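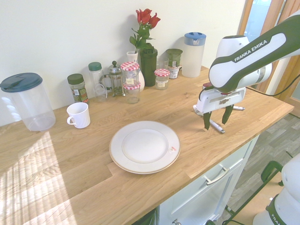 **Figure 3.** Countertop used in the storage survey, with jars, pitchers and vases along the wall and an empty plate in front.

### 3.2 Storage at the back of the counter

Most of the households we visited in Brilon kept the back edge of the counter for things that stand upright. Figure 3 follows the same pattern. Spice and jam jars share the strip along the wall with a French press, a drinking glass and red roses, while the plate and a white mug have open wood around them.

We coded each item by what the householder told us it was for, and only then by its shape. This mattered most for jars. Theda Rieger's first coding put every lidded glass jar under "food," but many people kept jars with nothing in them, and the front gingham-lidded jar in Figure 3 is empty too. We moved these to a separate group, "kept containers," and recoded the February visits to match.

Flowers were harder to place. Tayla Tomoana coded them as decoration, but five respondents said the vase stayed out all year - with or without flowers - and had its own fixed spot. We therefore treat vases as permanent items and the flowers in them as temporary.

Pitchers were left out of the jar totals, even where they had lids. They are covered in Section 5.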